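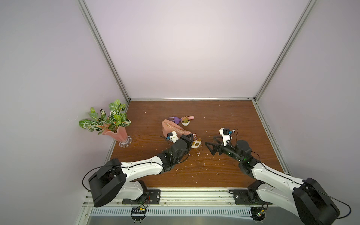 Fomarel Communion Cup Filler, 2-quart
Item 1079
In stock. Ships from Genville.

Fills one cup per squeeze. Clear bottle, soft bulb, narrow spout. Works with standard small cups, glass or plastic, and with grape juice or wine. Holds enough for a full stack of 40-cup trays on a normal Sunday, with some left for the early service.

Fill the bottle to the line, screw the cap down firm, turn over a sink and give the bulb a few squeezes until it runs. Then go row by row. First tray is slow. Second one goes quick.

What's in the box
Bottle with cap
Bulb and spout
Spare gasket
Cleaning brush
Instruction card (English and Spanish)

Not included: trays, cups, juice, bread plates. See Tomoana trays below if you need those, they stack with most older aluminum sets but please measure yours first. We take back a lot of trays that didn't fit.

Cleaning
Rinse right after the service. Warm water, a little dish soap, brush through the spout. Air dry with the cap off. No dishwasher, the bulb will warp. Sticky spout = dried juice, soak it overnight.
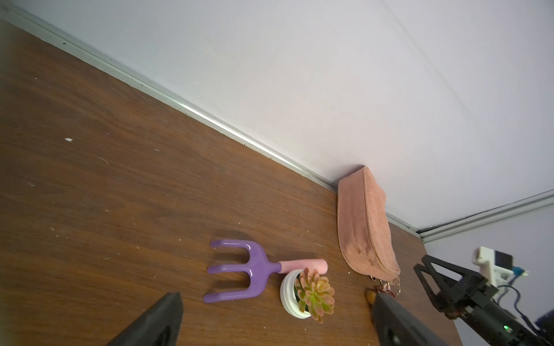
Child's hand cultivator, purple fork and pink handle.

Goes with
Tomoana stacking tray, 40 cup, silver or brass finish
Tomoana tray lid with cross
Disposable cups, clear, box of 1000
Storkilov bread plate, plain rim
Replacement gasket (fits all Fomarel fillers exept the old wide-mouth one)

Questions we get

Does it drip? A little, on the first few cups. Keep a towel under the tray.

Can we use it for the gluten free table? Yes. Buy a second one and label it if you want to keep things seperate.

Will it fit our old Storkilov glasses? The tall ones yes. The short flared ones, no, spout sits too high and it splashes.

Orders and returns
Churches can pay by invoice, just put the church name in the company box at checkout. Returns within 30 days, unused, in the box. Gaskets and cups are final sale. For Maundy Thursday or Easter please order early, same for World Communion Sunday in October.

Bulk orders for more than one congregation, ask for Anqi Ye in the Genville office. Same day reply most weekdays.

Page updated September 12, 2018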